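Irnow Retreat Comfort Kit
Made by Jomach. For cancer support programs, day retreats and overnight wellness weekends.

In stock. Ships flat, one carton per kit.

What it is

A ready packed kit for groups that run retreats for people in treatment or past it. Built for small nonprofits with no storage and not much time to shop. One kit covers 8 guests. Need more, order more, they stack.

We used to sell the pieces one at a time. Too many emails asking what goes with what. So now it's a kit.

In the carton

8 lap blankets, brushed cotton, machine wash warm
8 port pillows with hook and loop strap, fits most seat belts
8 soft caps, no inside seam
4 wedge cushions for floor or chair
2 folding footrests
2 carry bags with shoulder strap
Care card and a packing list you can copy

Journals are not included anymore. Most programs told us they print their own.

Colors

Oat, slate, or dusk blue. One color per kit. Port pillows always come in oat, whatever you pick for the rest — the other fabrics were too slick under a strap.

Care

Blankets, caps and pillow covers go in the wash together. Fragrance free detergent please, lots of guests are sensitive to smells during chemo. Tumble low. Wedge covers unzip on the long side. Don't wash the foam, wipe it and let it air out overnight before it goes back in the bag.

Footrests wipe down with any mild cleaner. Check the hinge pins before each retreat and push them back in if they've walked out.

Who it's for

Retreat programs, hospital outreach teams, survivor groups, church groups hosting a day out. Works for colorectal, breast, blood cancers, anything realy. The wedges get used most by folks with an ostomy or recent abdominal surgery, who may want to lie back at an angle. Ask guests to check with there care team first if they're fresh out of surgery.

Not a medical device. Won't treat or prevent anything.

Program pricing

Registered nonprofits get the program rate. Send your letter with the first order and we keep it on file. Order 5 kits or more and freight is on us, lower 48 only. Purchase orders fine. Gift orders fine too, we leave the price off the slip.

Paying with grant money? Ask for the itemized quote. It lists each piece on its own line so your report is easier to fill out.

Spare parts

Pillow straps, wedge covers, hinge pins and carry bags sold seperately under Statau Spares. Caps come in packs of 4.

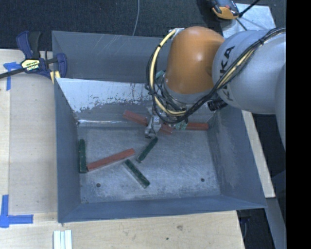 STATAU WORKS, 31 July 2024

Kit update. Wedge foam is now the firmer grade, same size, old covers still fit. Dusk blue is back after running out in May. The Hämäläinen wool blanket is discontinued — too warm for most guests, and it couldn't go in a dryer. If you still have some, the wool care card is under Downloads.

Returns

Unopened kits, full refund. Opened kits, we can't take caps or pillows back. Wedges and footrests yes, if clean. Write to the order desk first and we'll send a label.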